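Pranham Small Business Forum
Networking and Events > Breakfasts, mixers, trade nights

Topic: Are the Cunberg breakfasts still worth getting up for?

marlowe_bindery
I've been going to the Cunberg business breakfast on and off since I opened the shop, and I've always told people it was the best money I spent all year. Now the renewal notice has landed and the annual membership is $847, and I sat down with my coffee and tried to think of what I got out of the last twelve months. I met some lovely people, I ate a lot of scrambled eggs, and I got two jobs out of it, one of which was a wedding guest book. I don't want to sound ungrateful, because the folks who run it are kind and they remember everybody's name. I'm only wondering whether the rest of you are renewing, and if you are, what you do there that I don't.

tilly.tax
Renewing, yes! But I'm an accountant, so take that for what it's worth, everybody in that room needs one of me sooner or later. I'd say about half my clients came through a breakfast or through somebody who came through a breakfast. It did take a good long while though. My first year I got nothing except a cold and a very nice tote bag.

What I do, and you may already do this, is pick two people the night before from the guest list and write myself a note about what I want to ask them. Then I don't end up standing by the juice with the same three friends (hello to you all, I love you, but I can see you any time).

garrity_h
I'm going to be the grump. I dropped it last May and haven't missed it. The speakers used to be local people talking about running a business here, and the last few I sat through were sales pitches with a slide of a mountain at the end. The one on employment law was very good, I'll give them that, and I still use the handout. But one good morning doesn't cover that kind of fee for a one-man outfit like mine.

I go to the free one at Brosenik now. It's smaller, usually up to 20 people, and you bring your own coffee. Nobody stands up and gives a sixty-second speech, and that alone is worth the drive for me.

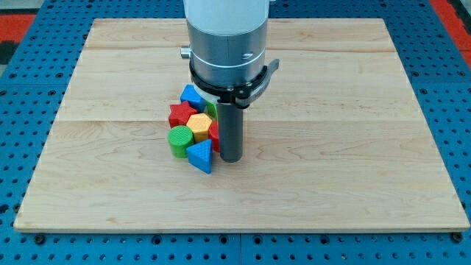 The other thing is the hour. A 6:45 start is fine if you work at a desk, but I have deliveries coming in by 7:30 and I was forever slipping out before the speaker got to the part I came for. I did ask if they'd think about a lunch once a quarter and was told it would be looked into.

tilly.tax
Oh, I like the sixty-second speeches! I know I'm in the minority. You hear how people's businesses change over a year, and it gave me the courage to talk in front of a room, which I could not do before. I used to read mine off an index card with my hands shaking.

You're right about the pitches, though. I put that on my feedback form too.

RheaSebastian
Hi all, Rhea Sebastian here. I help put the Cunberg mornings together, and a friend sent me the link to this thread, so I hope it's all right if I join in. No hard feelings about any of it, garrity_h, I sat through the mountain slide too.

Two things that may help. First, you can come as a guest without being a member. It's $26 at the door with breakfast included, and you can do that as often as you like. I don't think we make that clear enough on the notice, and I'll see that it gets fixed. Second, we've asked the next several speakers to leave the selling out altogether. The next one is from Fourie, the freight people, talking about what they learned from moving premises in the middle of their busy season. I've heard a short version of it and I laughed and winced about equally.

The lunch idea did get talked over, and the trouble has been the room, which is booked solid at midday. If anybody has a space that will seat forty or so and doesn't mind us bringing food in, please send me a message.

marlowe_bindery
Rhea, thank you, that is very good of you. I had no idea about paying at the door. I make it to maybe eight in a year when my knees cooperate, so I can do that arithmetic even before breakfast.

garrity_h
Fair answer, and I appreciate you coming on here. I still think the membership is priced for bigger firms than most of us on this board. But I'd pay the door price to hear the moving story, as I may be doing the same thing myself before long.

penny_at_the_mill
Reading along from the other side of town. Does the membership still include the directory listing? I had 123 clicks from mine the year I joined, and at least one of those turned into a regular who orders from me every month, so for me it came out ahead.

RheaSebastian
It does, and you can change your listing whenever you like now, you don't have to wait for the yearly update. Send me the new wording and I'll put it through.

penny_at_the_mill
Wonderful, mine still has my old phone number on it. Message coming your way tonight.

tilly.tax
garrity_h, if you come to the Fourie one, I'll save you a chair near the door so you can get back for your deliveries.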